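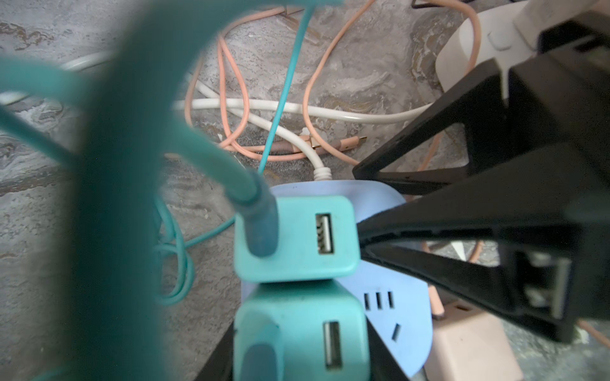 Review: Jukoreck folding camp table, large size

Posted 05/02/2023 by Esther Koech

Our group does early medieval living history, mostly at school days and summer fairs, and we go through tables. The display table takes the worst of it. It holds the mail shirt, two helmets and whatever else the public is allowed to pick up, and by the end of a season the legs have usually given up. Last year we bought the large folding table from Jukoreck and used it at nine events. We paid full price and the company doesn't know I'm writing this.

What you get

The table comes as two plank tops and a pair of X-shaped trestles, all in ash. The trestles are held open by a loose crossbar with a wedge at each end. There are no hinges and no visible screws. The tops sit side by side and are kept from sliding by battens on the underside that drop inside the trestles. A canvas bag for the wedges is included. Ours arrived with four wedges and no spares.

The wood came unfinished. Tamás Rácz gave it two coats of linseed oil in the yard and left it a week before we packed it. It took the oil well on the tops and less well on the end grain, where you could still see pale patches at our first show.

Setting up

One person can put it up, but it goes faster with a second pair of hands to hold the trestle upright while the crossbar goes through. The instruction sheet is one side of paper and the drawing shows the wedges going in from the wrong side. Put them in from the outside, thin end down, and tap them with a mallet. Don't use the back of an axe, as we did at Billton, where we split one.

Taking it down is quick unless the weather is wet. The slots swell, and after a rainy night the wedges need a good knock from below. I rubbed candle wax on them in March and that has helped.

On the field

It stands well on grass. The feet are wide enough not to sink, and on a slope you can dig one trestle in a little. On a gym floor it's less happy. The feet are cut square and one of ours is slightly short, so it rocks on a hard surface. A folded scrap of leather fixes this. I'd still expect the feet to match on a table at this price.

Weight hasn't been a problem. We had all the armor on it at Bensaid, with children leaning on the front edge most of the afternoon, and it didn't move. The planks bow slightly in the middle when loaded and come back flat afterward. I wouldn't sit on it. Nahom Hailu did, and it held, but the crossbar made a noise I didn't like.

The tops mark easily. Ash is hard enough, but a mail shirt dragged across it leaves gray streaks that don't wash out. We now put a wool blanket down first. There are also rings from the mead cups, which I don't mind.

How does it look?

Good from a few feet away. The trestle shape is simple enough to pass for several centuries, and I've seen it used by a Viking camp and by a group doing the 1400s. Up close, the planks are clearly machine planed and the edges have a small rounded-over profile that no hand tool would leave. Birutė Rätsep went over ours with a drawknife for an evening and it looks much better for it. If your group has strict rules on visible tool marks, plan on doing the same.

There's no surviving table from our period that it copies, and the seller doesn't claim there is. If you need something with a named source behind it, you'll have to commission it.

Transport

Folded, the trestles lie flat and the planks stack. The longest piece fits in the back of a mid-size wagon with the front seat tipped forward. The whole thing weighs more than the Jitier table we had before, which was pine and lasted 21 months before a leg snapped. I can carry the planks alone. I can't carry the trestles and the planks together across a muddy field, and I've stopped trying.

Customer service

I wrote to ask for spare wedges after the Billton accident. They answered in four days and sent two, charging only postage. The new ones were a bit fat and had to be shaved down.

Mitiku Beyene has the small version for his writing display and likes it, although his is too low to work at standing up. The trestles aren't the same size, so you can't swap parts between the two.

Verdict

A solid table that needs some work before it looks right. I'd buy it again for a display that the public handles. For a cooking area, where it will be wet and nobody looks closely, the cheaper pine tables will do.

Good: strong, steady on grass, packs flat, no metal showing

Not so good: uneven feet, wrong drawing in the instructions, no spare wedges, marks easily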